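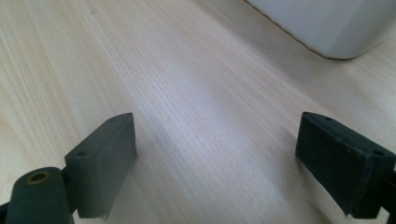 Hand-held gripper open over the tabletop, dark textured pad on the right finger.

Filed under: Get Involved / Paid Studies

Search this site Search

We're looking for 12 patient people to help us get to the bottom of a fault at our Sornero workshop, and we'd be so pleased if you were one of them! Back in October our grippers began letting go of things too early, mostly cups and small jars, and out of 2,606 pickups we logged 101 drops. One of those was a glass that broke near somebody's hand (a small cut, all healed now, but it shook us up), so we stopped everything and started over with soft items only.

You'd squeeze, lift and set down household things at a table for a morning, and tell us when the grip feels wrong. No experience needed, just steady hands and closed shoes. We pay for your time and lunch is on us.

Write to Iraís Manríquez at Cindlow, or ask for Aurelio Villaseñor at the front desk before 4 p.m.

We use cookies to remember your settings. Accept Manage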